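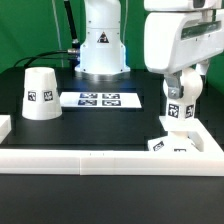 Slide 1: Square tags on a tabletop, with the printed sheet in the middle and the cone on the left.

Hauke Hamann — speaker notes, "Paper, Ink and Little Black Squares"
Pralitz makers' evening, 14/05/2025
20 minutes plus questions

Leave slide 1 up while people find seats. Say hi, check the mic, water on the LEFT side of the lectern this time.

Start:

Hi everybody, I'm Hauke, and I'm going to talk about printing. I know, I know. But if you've ever stuck a square tag on something and wondered why your software finds it one minute and loses it the next, there's a good chance your trouble started at the printer (mine did, for months!).

Point at the sheet. Four tags, two by two, on a white rectangle, lying flat on a black tabletop. I love a layout like this. Lots of contrast around the outside, plain green behind, and you get the four patterns together on one piece, so if the sheet moves they all move together. Ask who in the room has cut out four separate tags and taped them down one by one. Wait for the hands. Tell them I did it too, and that I used a ruler and they were still crooked.

Now the brightness. Look how bright the sheet comes out compared with the table. The white is close to washing out, and the pattern looks more of a blue-black than a real black. Keep this bit short, I always go on too long about it. The main thing is that bright white eats into dark edges. A thin bit of pattern gets thinner. Turn the exposure down until the paper looks a little gray and dull to you — it'll look ugly, leave it ugly.

Go to slide 2 (paper samples).

Hand out the envelope with the swatches and ask for them back, please, I only have the one set. Swatch A is the shiny photo stock I began with. Tilt it toward the ceiling lights and the black squares turn white. Swatch B is plain copy paper, much better, but it curls. Swatch C is the heavy matte stuff from Orlandini, and it's what I use for everything now. It costs more and I don't care.

Printer settings. Say this slowly. "Fit to page" is OFF. Print at 100 percent, then measure the black square with a real ruler. Mine are drawn at 60 millimeters, and the first batch came out smaller because the print dialog had quietly helped me. Leave the white margin on when you cut! People trim right up to the black because it looks neater, and then the tag goes on something dark and the edge disappears.

Back to slide 1 for the cone.

So a sheet is the easy case. Look at the cone on the left, the one shaped like an upside-down cup. It's got a tag facing forward and left and another facing forward and right, both on the band around the middle. Good habit to steal: put tags on more than one side, and then turning the thing a bit doesn't lose you everything.

Story about the flowerpot (if time). I wrapped a big tag around a small clay pot, very proud of it, and it bent so much that it was useless. I recorded 3600 frames and got a hit in 30 of them. Smaller tag, flat backing card, fixed. Show the pot, it's in the tote bag under the table. Don't drop it again.

Then have them look over to the right, low down, where the raised rim of the tray comes up in front of the white end piece. There are two tags on that piece and more on the white segment above it. Rims, cups, box flaps, your own sleeve — all of them love to sit in front of a tag. I get down to the height of the camera and look from there before I stick anything on. Takes about a minute. Bring a cushion if you have knees like mine.

Slide 3 (glue and tape).

Spray glue for flat card, double-sided tape for anything you want to peel off later. No clear tape over the front! It shines just like photo paper does. The Gesar glue stick is fine for kids' workshops but the corners lift, so go over them twice. I keep spares of every tag in a Zullus folder, with the number written on the back in pencil.

Slide 4, the links. Mention that the blank templates are on the club page and that the October session is hands-on, so bring scissors and whatever you want tagged, as long as it fits on a table.

Questions. If someone asks about laminating: only with matte pouches, and test one first. If someone asks about color tags, say I haven't tried enough of them to give a decent answer.

Collect the swatches at the door.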